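Blocks, bins and the big tidy
Trirkside store, Tevley
October 2021

Gallery page at last. Quick one, typed up between other jobs, so sorry for the state of it. Clekorari blocks mostly, and where the tidy has got to. The catalogue drawings are still useless for colour.

Background for anyone new. We keep the Clekorari blocks at Trirkside, ground floor, far end past the sinks. 2,000 of them on the books when we started the tidy, most in cartons, the rest all over the place. Windowsills. Behind the radiator. One holding a door open since January, and it has gone back to holding the door open because nothing else fits the gap.

Plan was simple. Everything out, dust off, sort by colour then by length, chipped ones to one side, back in labelled cartons. Took longer than planned. Labels ran out on the first morning and the new ones were the wrong size, so some cartons have two labels side by side with half a word on each. Readable if you stand back a bit.

Colours first. Red-brown is the one everybody borrows. Long ones especialy, they go out in handfuls and come back in ones and twos. Dark green is the quiet one, hardly touched. Then there is the green-grey, which may or may not be a separate colour depending who you ask. Older sheet lists it seperately, newer sheet lumps it in with green. We've gone with the older sheet. If you disagree, move them yourself and change the label too please.

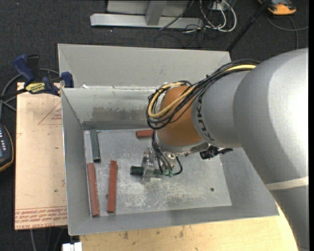 Red-browns and greens in the metal bin, sloped sides, dark band along the divider. Short red-brown near the top, long ones down the left.

Bin has had a hard life and the floor shows it. Scratches, stains, white dust that gets on everything, cuffs included. I like it for colour though. Grey metal is kinder to the red-brown than the white table was, where they all went a sort of pink. Greens go darker on it, nearly black in poor light, worth knowing if you are matching from the screen. Come and look at the real thing if it matters.

Mind the little hole in the floor of the bin too. Blocks are fine, nowhere near small enough. Screws and pencil stubs, different story.

Dusting. Dry brush first, then a cloth barely damp. Do not soak them. A batch got left in a bucket over a weekend by somebody being helpful and the colour came off on the towels. Saludo cleaner is in the cupboard under the sink, fine for the bins, not for the blocks. It says so on the lid now in marker pen.

Bins want emptying right out before you wipe them. Tip, brush, wipe, leave to dry, then refill. Corners are the worst, dust packs in where the sides meet the floor and a cloth just pushes it about. Old paintbrush does it. There's one on a string by the door. Leave it on the string.

Sorting by length. Short with short, long with long, no mixing in a carton even when there is room left at the top. I know it looks wasteful. The mixed cartons are the ones that split. Long blocks standing on end, short ones flat in layers, sheet of card between layers. Card is on the top shelf, cut to size already, stack of 100 so no excuse.

Chipped ones. Corner gone, keep it. Face gone, put it in the crate marked SECONDS. Cracked right through, out. Arguments about what counts as a face were had and I am not reopening them here.

Counted so far: 639, all boxed, taped and on the lower shelves. The rest still to do, mostly red-brown, mostly long. The count is in the blue book and only in the blue book. Not on the whiteboard, which got wiped, twice.

Borrowing. Same as before. Write it down, colour and length, date out, date back. Limit is 40 at a time unless you've asked. Bring them back in the carton they went in. If the carton is wrecked, say so and take a new one from under the bench, flat-packed, tape in the drawer. Do not bring them back in carrier bags, we had three of those last month and the handles went on the stairs.

A few odds and ends from the clear-out while I think of it. Two tape measures, one missing its end. A flask, still with something in it, binned unopened. A good pair of gloves, medium, on the hook by the door. Claim them or they become store gloves. Also a box of Clekorari leaflets in the old colours, free to anybody who wants them, otherwise recycling.

Still to come on this page: the carton shelves when the last of them are up, the seconds crate, and the long table once it's been sanded. Will add when I get a minute. Probably not this week.

Colour questions, use the form on the Tevley page and say which length you're after. Store open Tuesday afternoons, back door, ring and wait, it's a long walk from the far end.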